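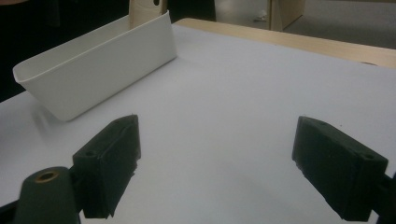

3 min read

Forums > Full-Timers > Trip Reports and Routes > Leaving the coast with too much stuff

Print this page | E-mail this thread

14 replies | 7 shares

saltandgravel
We gave up the slip in April and moved into the trailer, a used 26-foot Handent with a slide that opens when it feels respected. First stop is my cousin's place, then north to the campground at Vorkau Lake. Two questions. Is the lake road okay for a trailer this size? And how long did it take you to stop packing like you still had a garage? We own three colanders. I have no memory of buying any of them.

mudflap_lou
Lake road is fine. People will tell you it isn't. Those people took it at night in the rain with a fifth wheel and no mirrors.

twodogsonebed
I am one of those people, Lou, and I had mirrors. There's a stretch past the dam where two rigs can't pass and somebody has to back up. I backed up for what felt like most of my marriage. Take the Grekier road instead. It adds 50 miles but you get a shoulder and a gas station with pie.

mudflap_lou
50 miles at what your truck drinks is an expensive piece of pie.

twodogsonebed
It was rhubarb.

saltandgravel
My wife has read this far and the route is now decided. Still taking advice on the colanders.

hitchpin_annie
Keep the smallest one. Our first year we left with a bread machine, a full set of encyclopedias (his) and 7 winter coats for a trip to the Gulf. We shipped most of it home from the second stop and paid more than it was worth. Second year we did better. Third year we bought another bread machine.

Check your weight before you go, loaded, with water in the tank. We were 600 pounds over and had been blaming the truck.

gone_by_noon
I'll be the grump. Skip Vorkau altogether. The sites are on a slope, the hookups are on the wrong side of half of them, and the quiet hours are more of a suggestion. Sekiguchi Springs is an hour farther, level, and has a laundry where the dryers dry.

mudflap_lou
Sekiguchi is a parking lot with a pond.

gone_by_noon
It's a level parking lot with a pond. At my age that's paradise.

hitchpin_annie
We liked both. Vorkau has the Saturday - no, they moved it, ask at the office - has the potluck with the fiddle players. Bring a chair and a dish and don't bring potato salad, there is plenty of potato salad.

saltandgravel
Weighed it this morning at the truck scale. 500 over. I'd like to say it was a surprise. The cast iron has been put in my cousin's shed, along with the anchor, which I had packed for reasons I couldn't explain to my wife or to the man running the scale.

twodogsonebed
You brought the anchor?

saltandgravel
It's a good anchor.

mudflap_lou
On those slopes at Vorkau you may want it back.

gone_by_noon
Thank you, Lou, that is what I've been saying.

saltandgravel
Booked four nights at Vorkau and three at Sekiguchi, going by way of Grekier. Leaving at 9 a.m., so figure noon. We're down to two colanders and talks are ongoing.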